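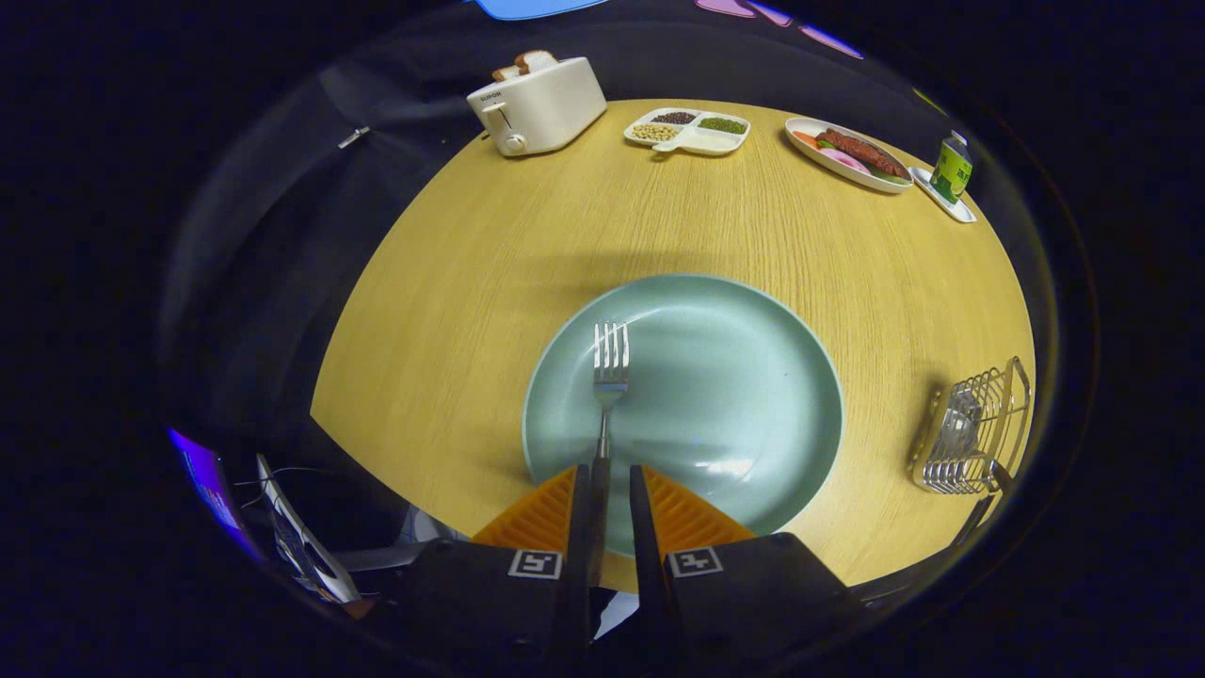 Leopold Thaler wrote in to ask whether a two-slot toaster is enough for a full breakfast, or whether he should hold out for four slots, seeing as his weekend table runs to sausage, beans and the rest of it.

Two is plenty for us, Leopold! I bought the cream Stondance in November and it has been on the table pretty much every morning since (yes, on the table, I like my toast within reach). It's a rounded, boxy little thing with a lever and one round knob, and that's the whole control panel. I keep the knob just under halfway for white bread and nudge it up for rye.

What I like: the slices stick up far enough to grab without burning your fingers, even the short ones from the Oberholzer bakery loaf. Both sides come out the same golden brown, which my old Wikik never managed. And it's light enough to carry over with one hand while the other has the plates.

What I don't: the crumb tray is stiff. I mean really stiff – I've sprayed crumbs across the floor twice getting it out. The cord is short too, so I had to move the table closer to the wall. And there's no bagel setting, if that matters to you.

If you're feeding a crowd, toast the first batch early and stand it in a wire rack. It goes a bit cool but stays crisp, and ham and peas don't care. For six people I'd go up to four slots. The bigger Vultotitz looked nice in the store, but it takes up half the counter and I couldn't see myself scrubbing around it.

Four stars from me. I'd buy it again, in the same color.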